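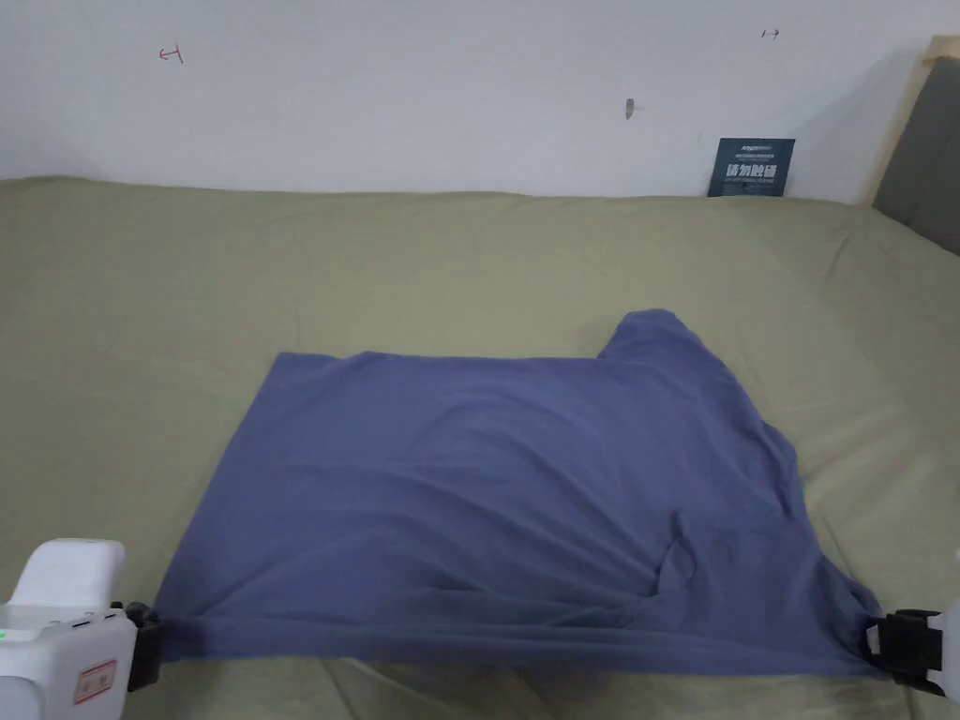
I have been told by three separate people this year that I fold my T-shirts wrong. One was my sister. One was a man on a video with a million opinions about sleeves. The third was a course called Rellico, which a coworker bought for 35 dollars and passed along to me as if it were a family Bible.

The claim is always the same. Lay the shirt out flat on the bed, pull the hem straight, smooth every wrinkle, fold the sides in, then fold it up small enough to stand on its own in the drawer. Do this with everything you own and you will save time, see all your clothes at a glance and, according to Rellico's closing chapter, sleep better.

I doubt it. I tried it for most of June, and I kept a tally on the back of an envelope. A load of wash in my house comes to 23 pieces, not counting socks. The careful way took me 7 minutes longer than my old way, which is to fold the thing in half, fold it in half again and put it on the pile. The course never mentions those minutes. It talks only about the ones you get back when you're looking for a shirt, and I have never in my life spent 7 minutes looking for a shirt.

Then there's the bed. Every one of these methods assumes a made bed, with a sheet pulled smooth and nothing on it. Fine if you do laundry at ten in the morning. I do mine at night, when I would like to be in the bed.
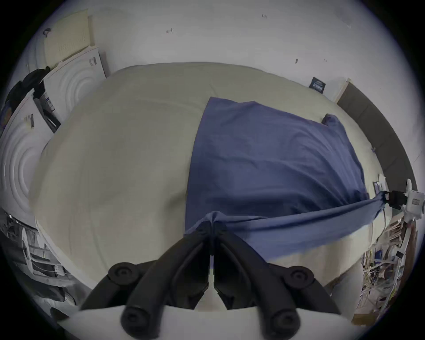 Senan Nic Giolla, who writes the Drirenach household newsletter, takes the other side. His argument is that pulling a piece of cloth tight by its corners before folding does half the work of an iron. I'll give him some of that. A hem that has been tugged straight does look better than one that hasn't, and for a dress shirt or a tablecloth I'd do it myself. But he wants it done to pajamas. He wants it done to the shirt you paint the garage in.

He also says a neat drawer changes how you feel about the room. Maybe his does. My drawer is closed. I look at the front of it.

What bothers me most is how fast the advice turns into shopping. The same newsletter that praised the standing fold had, two issues later, a kind word for the Trirano drawer divider, because it seems the shirts fall over once you take a few out. So now I need a product to hold up the method that was supposed to make things simple.

Fold the good ones well. Hang what wrinkles. The rest can go in the drawer any way they fit, and I'll go on shutting it with my hip.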